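Course handouts > Home and Household > Running a Small Kitchen > Unit 5

Unit 5: Sorting the cutlery (and whether you should bother)
Notes by Fouzia Soomro, Bandbridge evening course

Read Unit 4 first if you missed it. The part on drawer depth matters here and I am not going to repeat it.

5.1 The claim

Most books on household order will tell you that every kind of utensil needs its own compartment. Forks with forks, spoons with spoons, chopsticks somewhere on their own. The claim is usually made without any evidence. The Odarard guide, which some of you own, says that a sorted drawer "saves hours a year" and gives no hint of who held the stopwatch. I have my doubts. A person laying the table for two needs two forks, and can find two forks in a heap.

Where I do accept the claim is in shared kitchens. The lunch club at Curthorpe serves 66 people at a sitting, and with that many forks a heap is a nuisance. Keep both cases in mind and be wary of anybody who gives the same advice for each.

5.2 Open bins or a fitted tray

A fitted tray has fixed slots. It suits the drawer it was bought for and very often no other. Open bins stand on a worktop or a shelf and can be moved about, but they take up more room than people expect.
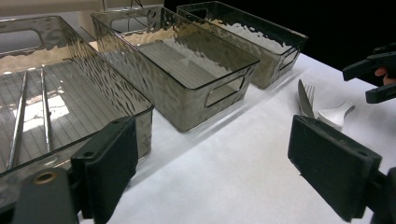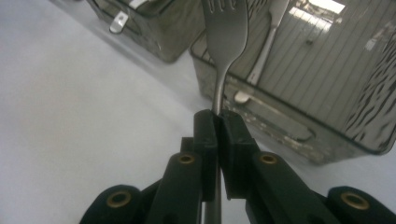 Length is the first thing to check when you choose a bin, and the one that shop labels are worst at. Measure your longest utensil, then measure the floor of the bin on the inside, not across the rim. Thin pieces are the awkward ones. Two slim metal rods lying in the nearest of the smoky grey bins sit at a slant on the grooved floor, and I would expect the same of any long thin thing put down in a wide bin. Makers like to suggest that a ribbed floor keeps things in line. I have yet to see it. If straight rows matter to you, buy something narrower.

Tinted plastic is sold on the grounds that you can see what is inside. From above, with no lid, you can see what is inside a shoebox too. The tint may be of some use on a high shelf - I will give it that much. Handle cutouts in the ends are worth having, though check that small teaspoons cannot slip out through them when the bin is tipped.

5.3 Which way up?

An old argument. Some people stand forks with the tines upward so that they can be told from spoons at a glance. Others object that the next person grabs the end that goes in the mouth. For a shared kitchen I side with the second group: handles up, and a label on the front of the container. At home, please yourselves.

5.4 Cost

The Mugo catalogue lists a full "kitchen order system" at 2,000, before delivery. I mention it only so that you have a figure to be rude about. Plain bins will do the same work, and so will a washed ice cream tub.

For next time

Empty one drawer at home and sort it by kind. Leave a second drawer exactly as it is. Use both for a week and write down each time you had to hunt for something, and in which drawer. Bring the list even if it spoils my argument - last June's group did spoil it, slightly, over the matter of peelers.

Unit 6 deals with saucepan lids.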